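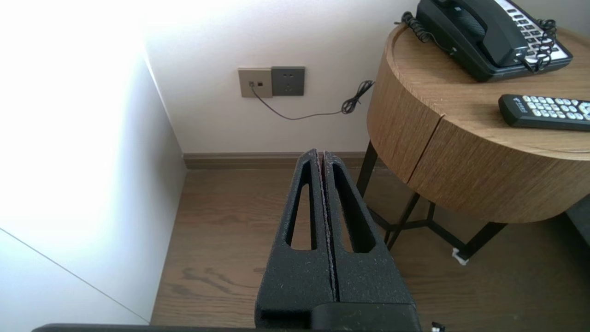

Setting up the Nikus N34 bedside phone

1. Plug the wall cord into the phone and then into the jack. Keep the cord against the baseboard.

2. Lift the handset and wait for the dial tone.

Caution: Never run the cord under a rug.
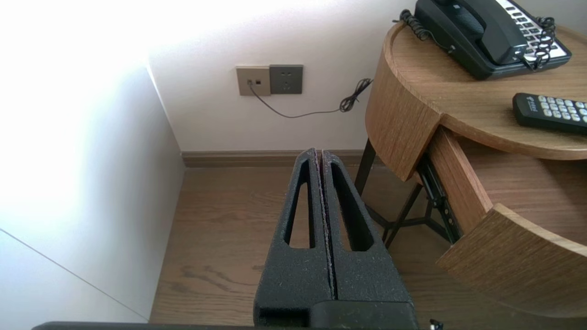

Wall and floor, with a cord in the jack

3. Set the ringer to Low – the switch is on the underside.

4. To store a number, press Store, dial, then press a memory key. The phone holds 13 numbers. 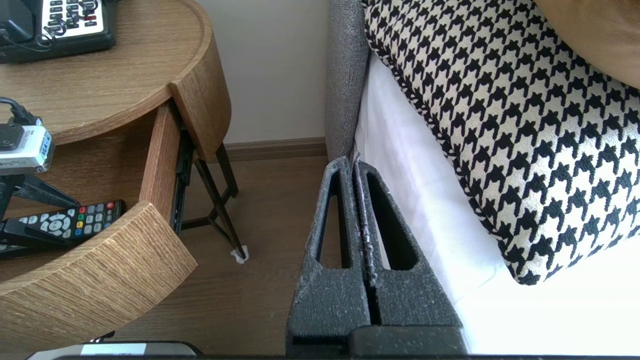
5. Hang up and call the phone from another line to test the ring.

Note: If it stays silent, unplug it for 76 seconds and repeat step 5.

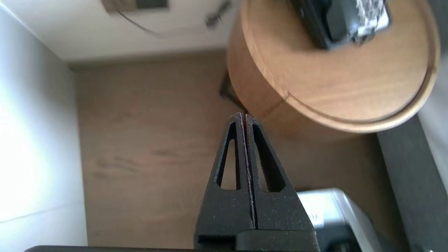

Austra Zariņš writes that on her N34 the stored numbers were gone after step 5 – she had to enter them again.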